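Ticket 818 - Workstation restarts under load, no error logged
Status: Resolved, monitoring
Opened by: Ludmila Štefanec, Kadlec drawing office
Assigned to: Kazimír Kopecký
Component: Desktop hardware / power

Reported problem
Desktop restarts without warning while exporting large drawing sets from Bustix. No blue screen, no dump file. The event log shows only Kernel-Power 41 with bugcheck code 0. User reports it began in October, after the office moved to the second floor. Idle use and email are fine.

Log

09:10 Kopecký
Reproduced on the third export. Machine went straight to a cold boot, fans stopped for a second and came back. Bugcheck code 0 with no dump points to loss of power or a hardware reset. Asked the user to keep the Bustix job files so we can use the same load for every test.

09:45 Kopecký
Memory test, one full pass, no errors. Drive health report clean. CPU temperature peaked at 71 C during export, well under the limit. Ruled out heat for now.

10:30 Štefanec
It also happened once when I plugged in my phone charger at the desk. Not sure if that matters.

10:40 Kopecký
It might. The desk runs from a Sarkby power strip, and a second strip is plugged into the first. Moved the desktop to its own wall outlet and started the export again. Restarted after 12 minutes. The strips need sorting out but they are not the whole cause.

11:25 Cai
Please check the power supply model before swapping anything. Some desktops in that batch were ordered with a bigger graphics card and kept the original supply.

11:50 Kopecký
Supply is a Werkard 700 W unit, so capacity is fine for this card. Side panel off. The 24-pin connector was seated. The 8-pin CPU power connector was not - the latch had not gone over the tab and one side sat higher than the other. Reseated until it clicked. Contacts clean, no browning on the plastic.

12:15 Kopecký
Started a loop of the same export, 3,000 sheets per run.

15:40 Kopecký
5 runs completed, no restart. 12 V reading steady during all of them. Repeated the phone charger test with the desktop back on the original strip - no restart.

15:55 Kratochvíl
Can we close this?

16:05 Kopecký
Setting to Resolved, monitoring. Will close if the user has no restarts over the next two weeks.

Cause
CPU power connector not fully latched. Probably worked loose during the move, but there is no way to confirm that.

Follow-up
Remove the chained power strip at the desk (facilities request sent).
Add "check 24-pin and 8-pin latches" to the office move checklist. Owner: Kratochvíl.
Check the other desktops moved to the second floor. Owner: Cai.

Attachments (1)

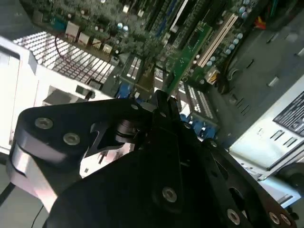
Desktop case, open, circuit boards inside.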